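Sorting and Repacking of Bulk Household Goods Stored in Woven Sacks

Student project report, Household Materials Handling, Grevden
Mar 13, 2021

1. Purpose

The project examined how goods kept in large woven sacks are moved into open containers inside a small room. The work covers three tasks: opening the sack, moving its contents, and dealing with the empty sack. The first and third tasks are usually left out of time estimates. In the planning sheet issued by Workora for home storage jobs, for example, only the transfer is given a time value.

2. Background

Woven sacks are cheap, light and strong for their weight. They tolerate dragging and stacking, and they can be closed with any cord at hand. Their weak point is the cut edge. Once the weave is cut, the tapes slide out of the fabric one by one and the mouth of the sack becomes ragged. Loose tapes end up on the floor and in the goods.

The closure is the second problem. A thin string pulled tight over gathered fabric sinks into the folds and is hard to untie with the fingers. Most users cut it. The cut is made close to the fabric, and a slip of the blade opens a hole in the neck of the sack.

3. Equipment

The tools were limited to what is found in an ordinary home. Two cutting methods were compared on paper before any handling was done:

Scissors. One blade passes under the string and the cut is closed by hand pressure. The force is directed across the string and the fabric is mostly spared.

Folding knife or box cutter. Faster on thick cord, but the edge is open during the whole cut and has to be set down somewhere afterward.

The receiving container was a rectangular plastic basket with perforated walls. A perforated container was chosen over a closed tub so that dust and fiber could fall through. It also has openings at the ends that serve as handles.

4. Procedure

The basket is placed on the floor with free space on the side where the worker sits. The sack is set upright at the near edge. One hand gathers the neck and holds it below the string. The other hand cuts. The string is taken off completely before the neck is released, so that it does not drop into the goods.

The contents are then lifted out in handfuls or poured, depending on size. Pouring was ruled out for anything that rolls. When the sack is empty it is pressed flat, folded twice and tied with its own string if enough length is left.

Tools go back on a raised surface between steps. This rule was added in the second draft of the procedure, after a review of the handling notes showed that small blades were being put down on fabric.

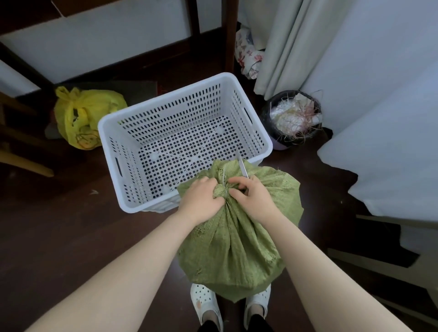
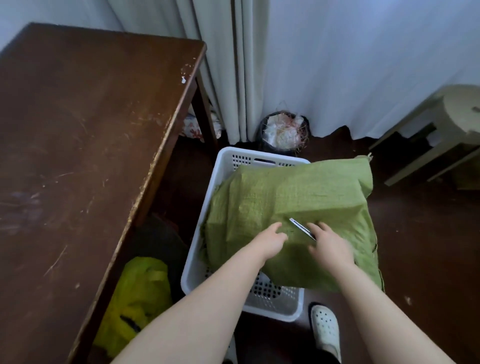
Figures 1 and 2. Green woven sack and white perforated basket at the floor work area.

5. Results

The planning limit for a full cycle was set at 40 minutes, including cleanup. The limit was adequate. Transfer of the goods took the largest share of the time, as expected. Opening the sack took 106 seconds with scissors, measured from the first grip on the neck to removal of the string. The knife was not timed.

Frayed material was the main source of extra work. Short pieces of weave collected on the floor, where they were harder to pick up than to sweep. A dark floor made light pieces easy to find.

Working height was the main source of discomfort. With the basket on the floor, the back stays bent for the whole transfer. McKinnon storage guidelines, used in the course, recommend a low stool for any floor task longer than 6 minutes. The stool was added to the final procedure.

6. Cost

The Boltance catalog was used for prices. All items together came to less than the project ceiling of 2000, stated in local currency. No purchase was needed beyond the basket.

7. Limits of the work

Only one type of sack and one type of basket were considered. Sewn closures, common on grain sacks, were not covered. The time for opening is a single value and should not be treated as an average.

8. Further work

A second round is planned for June. It will compare a cord with a slip knot against the present string and will record whether the sack can be reused without trimming the mouth. The knife will be timed under the same conditions as the scissors.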